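Is the Anavo simulator worth paying for if you're a beginner?
Posted by Leilani Rosenthal, October 6, 2019

I've been on the Anavo trial for a month and I love it, but the full license is $719 and I'm a hobbyist! My practice job is getting the arm to pick up one red cube when there's another right beside it.
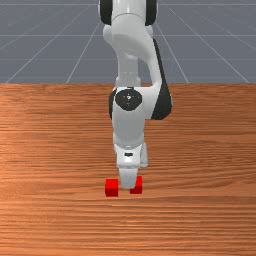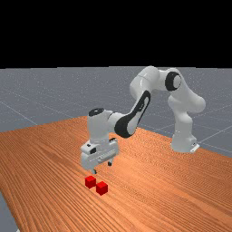

Two views of my cube setup in the simulator

Do I buy it, or save for a used real arm?

Tuncay Polat
Buy it. I went the used arm route and spent $1726 before I had anything that moved — and then I was scared to try stuff. Also, spread your cubes out while you're learning. Tight gaps are hard on everybody.

Verna Lindgren
depends what you want it for

Everett Benavides
Ask them for the hobby rate, I paid $500 in September. It isn't on the price page, you have to email. Support took forever to write back, but the grasping lessons are good.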